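Kandska Teleoperation Room
Station Safety and Readiness Checklist, with Comments
Station: Ongart (two arms, front rail mounting)
Checked by: Theerawat Paisan
Date of check: 1 Aug 2019
Result: may be used, with three open points (see items 2.4, 4.3 and 6.2)

Please read before use. This list is for the person who will teach the arms by remote control, and also for the second person who stands near the station. Each item is marked OK, NOT OK or OPEN. Under some items I wrote a comment. The comments are my own remarks from the check and from earlier months, and I ask the next inspector to add new ones and not delete the old ones.

Part 1. Before power is switched on

1.1 Emergency stop button is within reach of the operator's seat. OK
1.2 Second emergency stop is within reach of the helper. OK
Comment: In January the helper's button was hanging behind the desk leg. It has now a bracket. Please do not take the bracket for other stations.
1.3 Both mounting plates are tight on the front rail. OK
Comment: I checked all bolts by hand key. The left plate had one bolt that turned a little. I tightened it and made a paint mark, so the next person can see if it moves again.
1.4 No hand, sleeve, hair or neck strap can come inside the reach of the arms. OK
1.5 Both arms are resting in the home position before the main switch is used. OK
Comment: If an arm is not in the home position, do not push it back with power on. Switch off, support the elbow from under, and bring it home slowly. One person holds, one person reads the position from the screen.

Part 2. Cables and small electronics

2.1 Wrist cables have a free loop in all positions. OK
Comment: Move each wrist to both end positions and look at the loop. A loop that is too short will pull the connector, and a loop that is too long will catch on the tree.
2.2 Boards at the rail are fixed and no metal object is lying on them. OK
2.3 Connectors at the rail boards are fully inserted. OK
2.4 Thin wires near the base plates are protected against touch. OPEN
Comment: The wires are fixed but they are not covered. A cover is ordered from Drandent. Until it comes, do not put tools on the front rail, also not for a short time.
2.5 Wrist cameras give a clear picture on the operator screen. OK
Comment: Clean only with the dry cloth from the cabinet. The spray leaves a film.

Part 3. Work area and objects

3.1 Floor of the work area has no oil, water or tape remains. OK
3.2 The tree at the back stands stable when it is touched lightly. OK
3.3 Objects are those on the task card and no others. OK
Comment: The task card of this station is "pencils and sticks into the storage box". The gloves and the scoop are on the card as objects which the arms must work near but not disturb. New operators often ask to remove them. Please leave them in place, the robot should also learn with a table that is not perfectly tidy.
3.4 Wooden sticks have no splinters. OK
Comment: Change a stick when you can feel splinters with the finger. Small broken pieces of wood must be collected by hand after the session, with power off. They are easy to lose on the red floor and they can go under a gripper finger.
3.5 Storage box stands fully on its yellow base and does not rock. OK
3.6 Drawer moves freely over its full way. OK
Comment: I pulled it 30 times by hand. It became stiff at the end one time and then was free again. Please write it in the log if the arm needs more force than usual.

Part 4. Grip check with the operator in control

This part is done with power on, at the slow speed setting. The operator sits at the hand controllers and the helper stands at the second emergency stop. The helper says "clear" in a loud voice and only then the operator begins.

4.1 Gripper follows the hand controller without a delay that the operator can feel. OK
4.2 Gripper opens fully when the trigger is released. OK
4.3 Grip force is correct for thin objects. OPEN
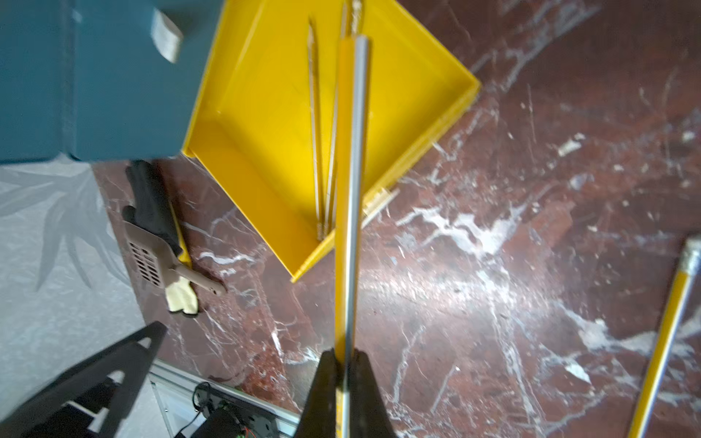

Item 4.3, wrist camera view: a long yellow and silver object held between the two gripper fingers.

Comment: The force setting is now 37 on the operator screen. With this value the thin objects do not turn between the fingers when I move the wrist gently. With a fast movement I am not sure, so the item stays open. Please repeat the check with a pencil and with a plain wooden stick, because the surface is different. Do not increase the setting by yourself. A stick that breaks under force can jump out of the work area, and for this reason safety glasses are required for both persons in all of Part 4 and Part 5.

4.4 Operator can judge the position of the object tip from the wrist view. OK
Comment: From the wrist camera a pencil looks much bigger than it is, and the fingers hide a part of the object. Operators who look only at this view come down too low. Use the wrist view for the last small movement and the fixed view for everything before.
4.5 Object can be put down without dropping it. OK
Comment: Lower it until it touches, wait one breath, then open. When the operator opens too early the object rolls, and the recording has a bad ending which the robot will copy.

Part 5. Working with two arms

5.1 Operator knows which controller belongs to which arm. OK
Comment: It sounds too simple to ask, but the cameras can be changed on the screen, and after such a change one operator moved the wrong arm. Before the first recording, close and open each gripper one time and say "left" or "right" aloud.
5.2 Arms can reach the storage box together without touching each other. OK
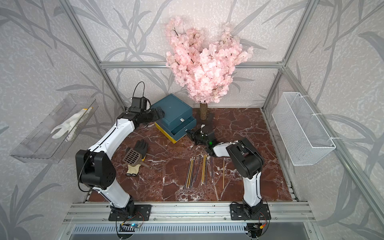

The storage box is the place where I want the most attention. One arm may come over the top of the box while the other one works low at the drawer, and then the two grippers are near to each other and the operator must watch two heights at the same time. My rule is that only one arm moves when both are at the box. The other arm holds still until the first has gone back past the front of the drawer. It makes the demonstration slower, and the training team at Postano has accepted this.

The second danger is the open drawer itself. If a gripper is inside the drawer and the operator moves sideways, the complete box can be pulled from its base. Always go up first, then to the side. I have seen good operators forget this at the end of a long session, so the limit for one operator is 30 minutes and then a change of person.

5.3 Arms do not touch the pink branches in normal work. OK
Comment: Light contact with the branches is not dangerous for persons, but petals can come into the joints. Look at the elbow housings after each session.
5.4 Side walls: tray on the left and wire basket on the right are firmly attached. OK
Comment: I pulled both by hand, gently. The clips of the basket hold well. The tray is clear plastic and operators do not always see its edge on the screen. Keep the left elbow away from it when the arm is turned outward.
5.5 Operator stops at once when the helper says "stop". OK
Comment: Tested two times without warning. The reaction was good in both cases.

Part 6. Recording and end of session

6.1 Recording is started only after the helper has said "clear". OK
6.2 Failed demonstrations are marked as failed in the log. OPEN
Comment: The log contains 681 demonstrations for this task. When I read through the last 200, I found several where the object was dropped and the mark was missing. It is a quality matter, but I put it in the safety list also. A robot which was shown a careless movement can repeat it later at full speed, when nobody is holding the controller. The shift leader should go through the rest before the next training run.
6.3 Arms are brought to home position before power is switched off. OK
6.4 Grippers are empty at power off. OK
Comment: The fingers can relax when power is gone, and then the object falls.
6.5 Gripper fingers are inspected for cracks and loose tips. OK
Comment: No cracks found. Spare tips are in the second cabinet, upper shelf.
6.6 Hand controllers are cleaned and put on the charger. OK
6.7 Log is signed by operator and helper. OK

Open points and who must act

2.4 Wire covers: purchasing to confirm delivery with Drandent. I will mount them myself.
4.3 Grip force: operator of the next session to repeat the check with both kinds of object and write the result under my comment.
6.2 Failed marks: shift leader.

The station may be used at slow speed until 4.3 is closed. Full speed is not allowed, also not for a short trial with visitors. If you find something which is not on this list, switch off first and write it down after.

Signed: Theerawat Paisan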